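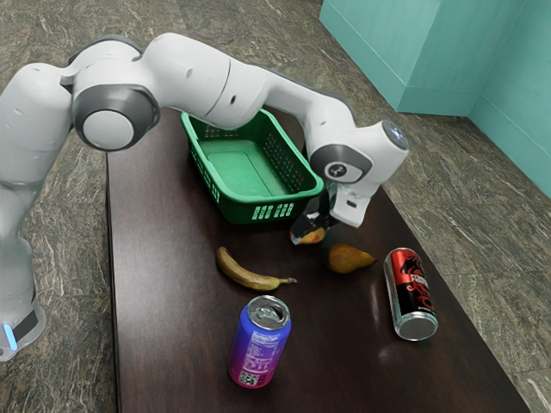

The release ought to have been pulled the first time a gripper opened on its own, Maldonado told Venamix in a complaint over software for the Gerex handling arm, adding that a warning pinned to a support page did not count as telling customers.

Print this article | E-mail this article

August, 16:40
By the technology desk

Venamix has withdrawn version 4 of the control software for its Gerex table-top arm after a fault that can cause the gripper to release its load when the arm restarts from a protective stop. Owners have been told to go back to the previous version and to keep hands out of the working area whenever an arm is being restarted.

No injuries have been reported. Maldonado, the food packer whose complaint led to the withdrawal, said an arm at its Skirneck site had let go of a full drink can from above head height while a member of staff was reaching in to clear the table. The can landed on the bench. The company has stopped using the arms on the day shift and has moved the work back to hand sorting until a corrected release is available.

The fault appears in the log as code 321, which the manual lists as a loss of contact between the arm and the gripper. According to the technical note sent to customers, the code is correct as far as it goes. On a protective stop the arm holds its joints with the brakes and the gripper keeps the last closing force it was given. On restart, version 4 clears the stored force value before it asks the gripper for its present state. If the reply comes back late, the controller reads the force as zero and sends that value on as a command. The fingers then open.

The delay has to fall within a narrow window for this to happen, and most restarts pass without trouble. Venamix said long cable runs and heavily loaded networks made a late reply more likely. The Skirneck arm was on a shared network switch that also carried traffic from the label printers.

Questions have been raised over how the release was passed. Before it went out, version 4 was put through 4,000 runs in simulation, in which a Gerex arm lifts mixed goods from a table and places them in a basket. The goods included fruit – bananas, pears and small round fruit – and drink cans, both standing and lying down. The runs covered dropped items, missed grasps and contact with the side of the basket. Code 321 was not recorded in any of them.

Venamix accepts that it could not have been. In the simulator the gripper and the controller share a single clock, and a request for the gripper's state is answered within the same step. There is no late reply to test against. Stops were included in the test plan, but each was followed by a full reset of the arm to its starting position with nothing in the fingers, so the case of a restart with an item in the grip was never run.

The tests on real arms were shorter. Venamix said they were made on a bench with a short cable and no other equipment on the network, and that the restart check was made with the gripper empty.

Maldonado said the results supplied with the release gave a pass for "stop and recovery" and did not mention either point. It has asked for the test conditions to be printed beside each result in future. Venamix said it would do this from the next release and would add a variable delay to the simulated gripper link. Stops during carrying are also to be added, at several heights and with several kinds of load.

The first sign of the fault came before the complaint. Venamix confirmed that it had logged reports from 4 sites, all of them noted at the time as worn gripper cables. Replacement cables were sent out. Two of the sites later reported the same code with the new cable fitted, and the warning was then placed on the support page. It advised users to check the connector and did not say that the load could be released.

Search this site: enter keyword Go Advanced

Customers who cannot go back to the earlier version straight away have been given a temporary procedure. After any protective stop, the item is to be taken out of the gripper with the arm powered down, using the manual release on the hand. The working area is then to be cleared and the arm restarted empty. Automatic restart must be switched off in the cell settings. On arms delivered this year it is switched on by default, and the setting returns to its default when the controller is updated, so it should be checked again after any change of software.

The note also covers guarding. Several users run the arm without a fence, relying on its low speed and its contact sensing. Neither gives any protection against a falling load, and Venamix now says that a risk assessment made on the basis of arm contact alone should be looked at again. Arms lifting glass or sharp items should be stopped until the older software is in place.

A corrected release is being tested. Venamix gave no date for it beyond saying that it would not be issued in August. Maldonado said it would run its own restart checks at Skirneck, on the existing network and with loaded grippers, before returning the arms to the day shift.

Print this article | E-mail this article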